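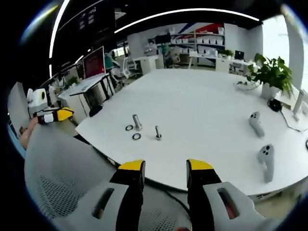

# Fault report – dropped fasteners, handheld gripper rig

Project: Trolier (student build, September)
Status: cause found, fix only half tested

## What we were doing

Sorting task for the Trolier dataset. Two handheld grippers, one per hand, yellow tips. Parts for this setup: bolt upright on its head, smaller screw same way up, two black washers flat on the white table. Operator picks each one up and moves it. Sounds easy. The washers are the hard ones.

## What went wrong

Log for the session has 2451 pick attempts in it. 83 flagged as slips, nearly all of them on the right gripper. Pattern was always the same – fingers close, part lifts, then the jaw opens a little on its own and the part drops. Width reading in the log stays flat the whole time, so the software thought the part was still held. Thats the bad bit. A slip we can see is fine, we just redo it. A slip logged as a good pick goes strait into training.

Also one safety thing. Bolt dropped from shoulder height and bounced off the floor next to someones foot. No injury. Written up in the lab book anyway.

## What we checked

- Finger tips – swapped left to right. Slips stayed on the right gripper, so not the tips.
- Battery – fresh pack, no change.
- Cable – pulled and reseated, no change.
- Jaw linkage – set screw on the drive arm was loose. Could turn it by hand.

So the arm was slipping on its shaft under load. The encoder sits on the motor side and never sees it, hence the flat reading.

## Fix

Tightened the set screw, put threadlock on it, left it overnight. Reran the bolt and both washers at the Pestarside bench. No slips so far but it was a short run and I dont trust it yet.

Cullinane branch of the code now compares finger position from video with the encoder and throws out any pick where they disagree. Slow. Works on the bolt, still misses washers.

## Still to do

- long run on the right gripper, full session
- check the set screw on the left one too (should of done this first)
- go back through the old Jollix recordings – same gripper, so probably the same fault in there
- closed shoes rule on the bench sheet
- ask for a spare drive arm before next term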